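Tolline Equipment Plan: data card

Summary

Tolline is a small set of simulated tabletop episodes together with the purchasing sheet they were made to support. The episodes cover one arm working over a kitchen counter with household objects. The sheet lists what a physical copy of the station would need, in the order it would have to be bought. The release was prepared in October for the planning group at the Flesteritz site.

Maintainer: Benvinda Mendes
Purchasing sheet: Yannick Pruvost
Simulation assets: Séverine Bailly
Review: Quentin Rolland

Contents

episodes/ simulated runs, one folder per run
renders/ still renders from the runs
sheet/ purchasing sheet, CSV and spreadsheet versions
quotes/ supplier quotes, redacted
notes/ meeting notes that changed a line in the sheet

Intended use

The set is meant for people deciding whether to fund a physical station, and what size of station to fund. Reach, counter height and gripper opening can be checked in simulation before an order is placed. Cycle time should not be taken from these runs. The controller in simulation has no safety limits applied, and the speeds are higher than the site would permit.

How the sheet is organized

Each line has an item, a quantity, a lead time in weeks, a price status and an owner. Price status is one of three values: quoted, estimated or unknown. Lines marked unknown are kept in the sheet with a blank price and are left out of the total. Please do not fill them with a guess. An earlier version did this for the floor mount, and the total went to Finance before anyone caught it.

Lead times run from the date the supplier confirms the order. The arm is the longest item at 14 weeks. The gripper comes from a different supplier and is quoted separately. Wastov holds its quotes for 90 days, after which the arm, the controller and the mounting plate must all be requoted together.

Spares

The sheet carries 2 sets of fingers per station. Fingers are treated as consumables and charged to the operating budget. Gripper bodies are capital items. Séverine Gilbert asked for a spare gripper body as well, and that line is present but switched off until the first station is approved.

Items outside the equipment total

Counter fabrication, electrical work and the risk assessment are on the facilities sheet. Objects for the counter (dishes, cutlery, replica food) are bought locally on a purchasing card and have no line of their own. Staff training is quoted by Mallet per day and has been budgeted for one visit.

Sample render
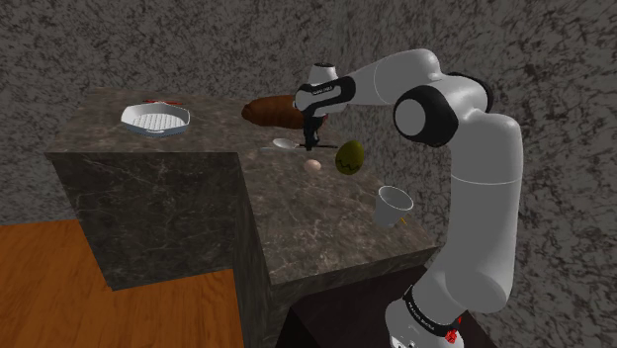

Can the gripper be ordered later than the arm to spread the cost over two budget years?

It can be, but the mounting plate and the cable kit depend on the gripper model, so the model has to be fixed when the arm is ordered. Payment can then fall in the second year.

Known limitations

Surface friction uses default values throughout. A grasp that holds in simulation is weak evidence that the same fingers will hold the real object. Freight is included for the arm only. Import duty is estimated on every line and has been checked on none of them.

Updating the sheet

Send changes to Yannick Pruvost by noon on Friday with the quote attached. Changes to quantity need an initial from Quentin Rolland. Any change that moves the total by over 14 percent reopens the review, and the previous version is kept in sheet/old.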